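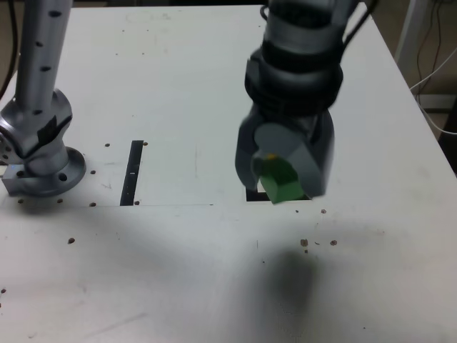

Ticket 311
Subject: Holy basil seedlings collapsing in heated propagator
Opened by: Nyokabi Mutiso
Handled by: Tiina Kuusisto, Guteo growing support
Product: Dirnier propagator, with Tresora seed compost
Status: Closed

Nyokabi Mutiso, 09:14
I sowed holy basil (tulsi) from your seed packet in the Dirnier propagator. 80 cells, one pinch of seed in each. Germination was good and they came up evenly. Four days later the ones at the back started to fall over at soil level. The stems look pinched and brown where they meet the compost, and the leaves are still green when they go down. It has now spread to the middle rows. Lid on, heat on the middle setting, sitting on a north-facing windowsill. Is it the seed?

Tiina Kuusisto, 10:02
Thank you for the detail. Pinched brown stems on seedlings that were healthy the day before is nearly always damping off. It is a fungal problem and comes from the growing conditions or dirty equipment. I would not expect it from the seed, but I will check the batch. Could you tell me:
- whether the vents in the lid are open or shut
- how you water, from above or into the base tray
- whether the trays are new or have been used before
- what water you use

Nyokabi Mutiso, 10:40
Vents shut. I water from above with a small can, every morning. Water is from the butt outside. Trays were used last year for chillies and I brushed them out. I did not wash them.

Tiina Kuusisto, 11:15
Batch checked with Rajkumari Shukla in the seed room. No other reports on it and the germination test was normal.

Please do the following today.
1. Take out every cell with a fallen seedling, compost included, and put it in the household bin. Do not compost it.
2. Open both vents fully. Take the lid off altogether during the day if the room is warm.
3. Stop watering from above. Put tap water in the base tray, leave it for half an hour and pour off what is left.
4. Do not use butt water on seedlings.
5. Turn the heat to low now that they are up.
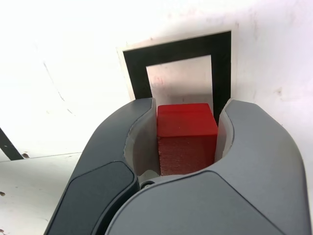 Nyokabi Mutiso, 17:26
Done. The compost was wetter than I thought once I pulled a cell out. There was some green on the top of it as well. Should I water with chamomile tea? My sister does this, and I have seen cinnamon mentioned too.

Tiina Kuusisto, 17:50
The green is algae, and it means the surface has been staying wet. It will not hurt the plants but it is a useful warning. On chamomile and cinnamon, plenty of growers use them and I have no objection to a light dusting of cinnamon on the surface. I can't tell you that either one cures it. Air and drier compost do most of the work.

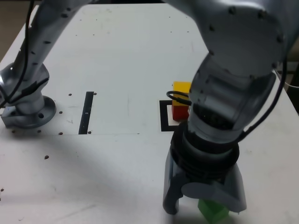

Note added by Sebastian Bucur, internal, 08:30
The leaflet in the Dirnier box says to keep the vents shut "until seedlings are established". Customers read this as until potting on. Have asked for the wording to be changed to "until most seeds have come up". Same question came in twice in October about the Rathore coriander kit.

Nyokabi Mutiso, 12:05
Three days on. Two more went over the first night, none after that. The rest have their first true leaves and look a bit leggy. Can I pot them on now?

Tiina Kuusisto, 12:31
Good. Wait until each has two pairs of true leaves. The legginess is low light, so move them to a south- or west-facing sill and turn the tray daily. When you do pot on, hold them by a leaf and never by the stem, and set them a little deeper than they were before.

For next time, wash the trays in hot soapy water, rinse, and let them dry before filling. Sow more thinly as well. Two or three seeds to a cell is enough for tulsi.

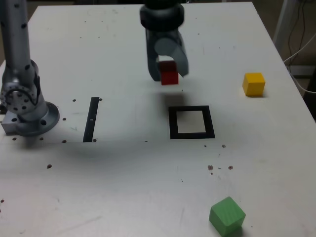

Red cube held above the table, near the black tape square.

Nyokabi Mutiso, 12:44
Thanks. Happy for this to be closed. Could I have a replacement packet for the gaps?

Tiina Kuusisto, 13:10
Replacement packet going out in this afternoon's post. Closing the ticket. Reply to the same email if any more go down and it will reopen.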